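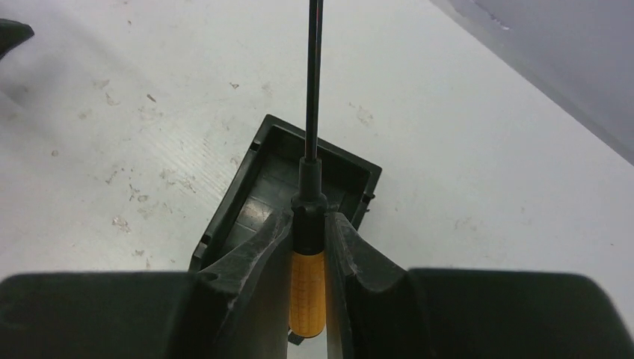
Will a heat pump water heater make my basement too cold in winter?

Nana Dogbe
Our electric tank is due for replacement and I'm trying to decide between another plain electric one and a heat pump model. The tank sits in an unfinished basement with nearly 3,000 cubic feet of open space. There is no heat down there, but it has never gone below 50 degrees that I've seen. I have a meter on the old tank and it used 3,920 kWh over the last year for two adults and two kids, which seems like a lot. The installer I talked to, from Pirkar, said the basement would drop a few degrees and it wouldn't matter. My neighbor says hers turned the basement into a refrigerator. We're in Fatarthorpe, so the winters are long. The washing machine and its water lines are down there too, and I don't want anything freezing.

Elango Kandasamy
Expect the basement to run a few degrees cooler in winter, and expect the pipes to be fine. The heater pulls heat out of the air around it and puts it in the water. In a space as large as yours the air gets replaced by heat coming up through the floor slab, through the walls and down from the rooms above. A small closed closet is a different matter, and that could be what your neighbor has. Ask her whether hers is behind a door.

Some of the heat it takes does come from your house, so your furnace will work a little harder from fall to spring. In summer you get that back as cooler, drier air in the basement. Even counting the winter loss, you should use well under the 3,920 kWh you're using now. I'd expect less than half for the water heater itself, going by what mine did compared with the tank it replaced. Your habits may differ.

A few things I would check before you sign:

The lowest air temperature the model can run at in heat pump mode. It's in the spec sheet. Below that it switches to the regular electric elements and you lose the savings until the room warms up.

Where the condensate goes. It makes water like a dehumidifier and needs a floor drain or a small pump. Our quote left the pump out and we had to add it later.

Noise. Mine is about like a window fan. If there's a bedroom right above it, you'll hear it at night — you can set it to run in the daytime only on most models.

Tank size. Heat pump mode is slow to recover. For four people I would go one size up from the tank you have.
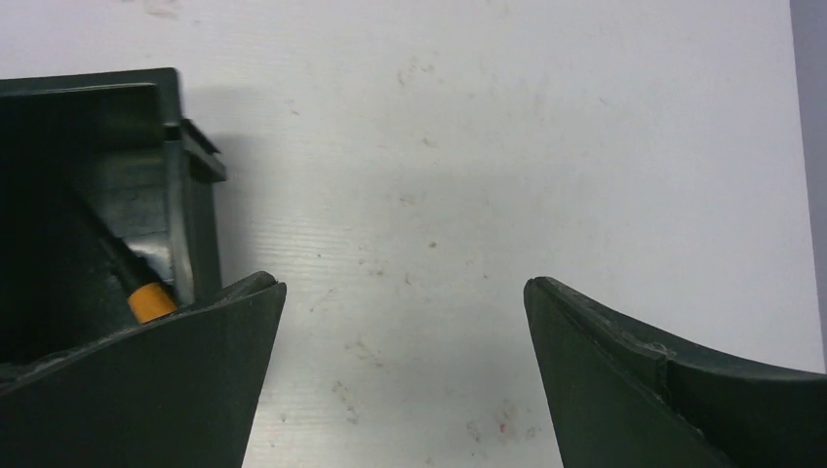 Smudges and scuff marks on a pale surface

tullow_road
Had one put in last September. Basement is colder but I never go down there so I don't care. Get the one with the longest warranty. Also check if your utility has a rebate, ours was $232 off the bill and the form took five minutes.

Nana Dogbe
Thanks to both of you. I asked my neighbor and hers is in a utility closet with a solid door, so that explains some of it. There's a floor drain a few feet from our tank, and the slope looks right for a gravity line. The room above is the kitchen, so noise is not a problem.

One more thing I forgot to ask. The old tank is on a 30 amp circuit. Does the new one need its own wiring?

Elango Kandasamy
Many of the full size models are made to go on the same 240 volt, 30 amp circuit as a standard electric tank, so there's a good chance you can reuse what you have. Check the nameplate and the install manual for the exact model. There are also 120 volt versions that plug into an ordinary outlet, but they heat more slowly and some have no backup element. With kids in the house I would stay with the 240. Have the electrician look at the age of the wire and the breaker while the old tank is out, and ask for the permit to be listed on the quote — Pirkar may or may not include it in the price.

Also clean the air filter every couple of months. It slides out of the top on mine and rinses off in the sink.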